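Plorkcombe Early Years Course
Session 2 handout: Setting out a pretend food table
Notes by Henrique Garcia

Welcome back, everyone, and thank you for bringing in so many bits and pieces from your own cupboards after January's session — I went home with a whole bag of felt lettuce and have been finding it down the side of the car seat ever since.

We are spending this session on pretend food, which I know sounds like a small subject for a whole morning, but I have seen more good talk come out of a toy kitchen than out of almost anything else we put on a shelf. Children already know a great deal about meals. They know who gets served first in their house, what you say when you don't want any more, and which things have to be peeled.

Start with less than you think you need. A tub tipped out in a heap tends to get stirred about and left, whereas a few foods on a mat give a child somewhere to begin. I like a woven placemat for this, partly for the feel of it under the fingers and partly for the edge, which tells small hands where dinner is without anybody having to say so. Put it down at a slant if you like! Tables at home are seldom straight either.

Choose one food that everyone will name at once, and put beside it something that could be argued over. A yellow banana does the first job very nicely, and a plain long orange shape will do the second, as it may be a carrot to one child and a sausage to the next. 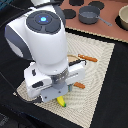 Falcão wondered whether we ought to settle the argument for them, as the children in the Pravuneck group had gone back and forth over one orange piece until snack time and one of them had got rather cross.

My own feeling is to leave it be for a good while. Ask how they would cook it, or who it is for, and let both answers stand. If tempers do go, offer a second plate, so that the carrot can be served on one and the sausage on the other.

To try before next time: lay a mat with no more food than you could carry in two hands, sit nearby for 20 minutes, and write down the words you hear, just as they are said. Bring your page along, crossings-out and all, and we'll read them together after the tea break.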